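Why Does Your Leg Fall Asleep?

You have been sitting on your foot for the whole of a movie. The movie ends, you stand up, and your leg has left without you. It's still attached, but it won't do what it's told. A minute later come the pins and needles, and you hop around the living room making noises like a goose.

Your leg wasn't asleep, by the way. Legs don't sleep. They don't even nap. What went missing was the news.

The long, thin messengers

All through your body run nerves, which are bundles of very thin fibers. They carry messages. Some go up to the brain ("there is a pebble in this shoe") and some come down from it ("then take the shoe off, please"). The thickest nerve you own is called the sciatic nerve. It starts low in your back and travels down through your bottom and the back of your thigh, so you have been sitting on it for years without so much as a thank-you.

Most of the messages go through the spinal cord, a thick cable of nerves tucked inside your backbone. The bones keep it safe. It is also much tidier than anything behind your TV. 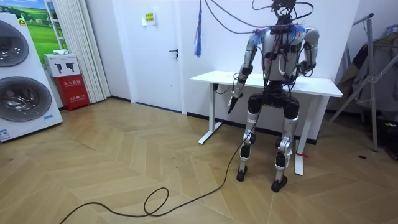 Cables at the head and shoulders. Yours are on the inside.

Nerves need two things to do their work: a bit of room and a steady supply of blood. Sit on your foot for long enough and you squash the nerves and the tiny blood vessels that feed them. The messages get weak, then muddled, then stop. Your brain asks the foot how it's doing and gets no reply.

So why the prickling?

When you move, the squashing stops and the nerves start up again. They don't do it gracefully. They fire off messages in any old order, and your brain, which has to make something of all this, settles on "needles." The grown-up word for the feeling is paresthesia (say "par-es-THEE-zha"). Use it at dinner.

What about the funny bone?

It isn't a bone and it isn't funny. It's the ulnar nerve, which passes the inside of your elbow with hardly any padding over it. Bump it on a table and the zing goes all the way to your little finger.

What to do

Change position. Wiggle your toes. Wait until you can feel the floor before you walk on it, or you may meet it with your nose. The prickles usually go away within a few minutes. If a part of you goes numb often, or stays numb, tell a grown-up so a doctor can take a look.

A question from a reader

Yaw Abugri from Ivstead wants to know if his brain can fall asleep the same way when he leans on his hand in math. No, Yaw. That's the ordinary kind of asleep, and your teacher can tell.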